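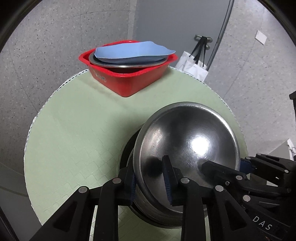 The regular meeting of the Skovevton Residence Dining and Household Board was called to order in the second-floor dining room on 14 Jun 2021 at 4:00 p.m., the chair presiding and the secretary recording. A quorum was present. The chair noted that the principal business of the meeting was the sorting and storage of shared kitchenware, carried over from February. Members were referred to the round table with the green cloth, where the red plastic basin held a wide metal dish with a light blue plate on top of it, and where the large stainless steel bowl was tipped so that the scratches and scuffs on its inside surface could be seen. The chair asked that these pieces be kept in mind during items 3 and 4.

1. Approval of prior minutes

The minutes of the February meeting were approved with one correction. Under "Linens," the word "napkins" was changed to "tablecloths."

2. Household manager's report

The household manager reported that the inventory of shared kitchenware was complete. The list shows 288 pieces in all, of which 57 are metal bowls, dishes and pans. The remainder are plates, cups, plastic basins, serving pieces and storage containers. Flatware was not included and will be listed separately.

The manager further reported that the lower cabinets in the Qin Wing pantry remain difficult to use. Large bowls are stored under smaller ones, and residents preparing Sunday lunch have had to unload an entire shelf to reach a single pan. Two members confirmed this from their own experience. One member asked whether the deep shelf beside the window was still reserved for the coffee urn. The manager replied that the urn was moved to the dining room in the spring and that the shelf is available.

The report was accepted and placed on file.

3. Standard for retiring worn items

The board discussed the condition at which a piece should be removed from shared use. A draft standard had been circulated with the agenda. It provided that any metal vessel with visible scratching on the inside be retired.

Several members considered the draft too strict. It was observed that fine scratches and cloudy marks of the kind on the large steel bowl are ordinary in a kitchen of this size, and that applying the draft as written would remove most of the mixing bowls. One member preferred the draft, stating that guests at catered events notice the state of the serving ware. After discussion, it was agreed to treat serving ware and preparation ware separately.

MOTION: That preparation ware be retired only for cracks, holes, sharp edges, loose handles or rust, and that serving ware be retired for these or for marking that is plain to a seated guest. Moved and seconded. Carried, with one opposed.

The manager asked whether worn printing on plastic basins, such as that on the side of the red one, should count as marking. The board's view was that basins are not serving ware and that the condition of the print has no bearing on their use. No motion was required.

4. Storage and stacking

The manager presented a proposed arrangement for the Qin Wing pantry. Under the proposal, large round vessels would be nested by size on the deep shelf, and plates would be stored upright in racks in the upper cabinet. Basins would go under the counter and would be kept empty when not in use.

A member asked whether plates might continue to be left inside metal dishes, as this saves space. The manager advised against it for plates with a wavy or irregular rim, which do not sit flat and may chip when a stack is moved. The board agreed that such plates should have their own rack.

A quotation was received from Mendov for plate racks and shelf dividers in the amount of $107, delivery included. A second quotation, from Sovel, arrived after the agenda closed and was not considered.

MOTION: That the Mendov quotation be accepted and charged to the household supplies account. Moved and seconded. Carried.

The pantry will be closed for one afternoon while the racks are installed. The manager will post the date on both floors.

5. Table linens

The manager reported that 17 tablecloths are in regular use. The board discussed whether cloths should stay on the tables while kitchenware is being sorted. It was agreed that the patterned cloths with the scalloped edge be kept for meals, and that plain covers be used for sorting once they can be found in the linen room. The question of ironing was deferred.

6. Other business

A member asked that the pantry light switch be labeled. Referred to the household manager.

A request from residents for a second drying rack was received. The secretary will obtain the measurements of the counter and report back.

Action items

Household manager: place the Mendov order; post the pantry closing date; label the light switch; locate plain table covers.
Secretary: circulate the revised retirement standard; measure the counter for the drying rack.
Chair: reply to Sovel.

The meeting was adjourned at 5:10 p.m.

Respectfully submitted,
Secretary to the Board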